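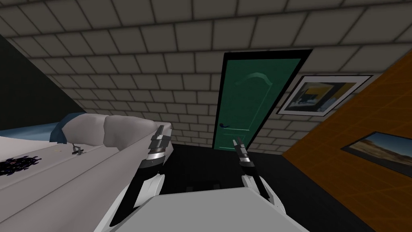 [atside-vent] Re: Bedroom doors, undercuts and transfer air

List: Atside house ventilation
Date: November 2025
In reply to: Annatjie Ngcobo

Annatjie Ngcobo wrote:

> We have had the Ninent unit running since February and the living
> room and kitchen are fine. The main bedroom is not. With the door
> open the air is good in the morning. With the door shut it is stuffy,
> and there is a faint whistle from the supply valve which was not
> there when the system was set up.
>
> The fitter from Venter came back and measured the supply with the
> hood. He got the design flow and said that the problem must be the
> filters. I changed both (Filtum, the finer grade on the supply side,
> as I get hay fever). No difference that I can notice.
>
> The door leaf is 74 cm wide. There was a gap under it when the house
> was handed over, but we have since had carpet laid and I can now
> hardly get a pencil under. My questions:
>
> Does the gap matter if the supply is measured as correct?
>
> If it does, do I have to cut the door? It is a painted solid door and
> I would like to keep it as it is. A grille would let all the noise
> from the landing through.
>
> Should I turn the unit up in the meantime?

Answers in order, with the reasoning, as the same question has come up on this list before and the archive search does not find it easily.

Does the gap matter

Yes. The measurement tells you what the supply does under the conditions in which it was measured. Ask whether the door was shut at the time. In most cases the fitter comes in, puts the steps under the valve, holds up the hood and reads the figure with the door standing open behind him. That reading is correct and says very little about the night.

The bedroom has a supply valve and no extract. Whatever goes in has to leave by some other path, and the intended one is under the door, over the landing and out through the bathroom and kitchen valves. Close that path and the room pressure rises until the flow finds its way through the leaks in the outer wall, the window seals and whatever remains of the gap. The fan sees this as extra resistance on one branch. If the unit holds its total flow constant, the total stays the same and the other supply rooms receive the surplus. The display will therefore show nothing unusual.

There is a second effect which matters more in the long run. Warm, damp bedroom air pushed outwards through small leaks in a cold wall can condense inside the construction. One winter of it in an otherwise sound house will probably do nothing. I would still not leave it as the permanent arrangement.

The relation to keep in mind is that pressure drop through an opening of this sort goes up with the square of the flow, and with the inverse square of the free area. Halve the gap and the pressure needed for the same flow is four times as large. This is why carpet does so much damage: the change looks small from above and is a large fraction of the free area.

For a leaf of 74 cm, a clear gap of 2 cm gives a free area a little under 150 square centimetres. That is comfortable for an ordinary bedroom supply. The gap must be measured from the top of the finished floor, so from the top of the pile in your case, and at the point where the door stands when shut. Measuring with the door open over the landing floor is a common mistake, particularly where there is a threshold strip or where the two floor finishes differ in height.

I cannot tell from your message whether the carpet runs under the door or stops short of it. If it stops at a bar in the doorway, the bar is the narrowest point and the pile height does not matter.

A simple check

Before you spend any money, do this on an evening with little wind. Shut all windows. Switch off the cooker hood if it vents to the outside, and the tumble dryer if it does the same. Leave the unit on its normal setting for a while so that the control has settled.

Open the bedroom door by a hand's width and let go of it. Then bring it slowly towards the frame, stopping just before the latch touches. If it resists in the last part of its travel, or drifts away from the frame when released, there is excess pressure in the room. Hinges that are out of true will give the same drift, so repeat the check with the unit switched off. The difference between the two is what you want.

A strip of tissue held at the keyhole will show the direction of flow. With the door shut and the unit on, it should be carried firmly towards the landing if the gap below is blocked. With a proper gap it will hardly move.

If you can borrow a carbon dioxide logger, put it at about the height of the mattress, away from the supply valve and out of direct breath. Log one night with the door shut and one with it open, everything else the same. Do not compare the peak values. Compare the levels at which the two curves flatten out. If the closed-door curve is still rising in the morning and the open-door curve went flat hours before, the room is not receiving its design flow at night.

The whistle

It may or may not belong to the same problem. A supply valve normally gets quieter when its branch flow drops, so a whistle that came after the carpet does not follow directly. Two possibilities seem likely to me. One is that the fitter closed the valve a turn or so on his visit to trim the reading, and the slot is now narrow. The other is that the whistle is at the door, and the room reflects it so that it seems to come from above. Open the door while it is whistling. If it stops at once, it is the door.

If it is the valve, look at the damper in the branch first. It is better to take the excess pressure out at a damper upstream of a silencer and leave the valve fairly open than to do all the throttling at the valve. On the drawings that Venter usually hands over, the branch silencer is marked as 600 mm long. Check that it was in fact fitted. Mine was on the drawing only, and was found in the garage.

Do you have to cut the door

Not necessarily. The options, in the order in which I would consider them:

Rising butt hinges. These lift the leaf as it opens and so help with dragging on the carpet. They do nothing for the gap when the door is shut. I mention them only as they are often recommended for this.

Trimming the carpet. If the carpet passes under the door, it can be cut back to the line of the leaf and finished with a flat bar. This may give back a good part of the lost area at very little cost. Measure again afterwards.

Trimming the door. A solid painted door takes this well. Take it off the hinges, score the line on both faces to keep the paint from splitting, cut from the better face with a guide, and seal the raw bottom edge before rehanging. An unsealed bottom edge will take up moisture each time the floor is cleaned.

A transfer path above the door. Where the frame lining has a cavity behind the top architrave, slots can be made on each side, offset from each other, with absorbent lining between. Seen from the room there is only a shadow gap. Sound reduction is better than with an undercut of the same free area if the offset is done properly. It is a joiner's job and costs accordingly.

A lined wall grille. Works, can be had in quiet versions, needs a suitable place in the partition clear of cables and studs.

A plain grille in the leaf. I agree with you on the noise.

In your place I would look at the carpet first, then the door. Please note that if yours is a fire door you must not trim it or cut into it without checking what its certificate permits, and an undercut may be ruled out completely.

Should you turn it up

No. With the path blocked, a higher setting mostly raises the pressure in the bedroom and overventilates the remaining rooms. In winter it also dries them out. Sleep with the door ajar until the gap is dealt with.

On the filters

The finer Filtum grade has a higher resistance when clean and loads up sooner. If the Ninent unit holds constant flow it will compensate by speeding up, with slightly more noise and current. This is not your fault here, but do enter the changed grade in the commissioning sheet. The next person to balance the system needs to know which filter was in when the readings were taken.

Once the gap is back, have the bedroom measured again with the door shut and the fitter inside the room with the hood. Ask him to write the door position next to each reading. If you post the old sheet and the new one to the list I will go through them.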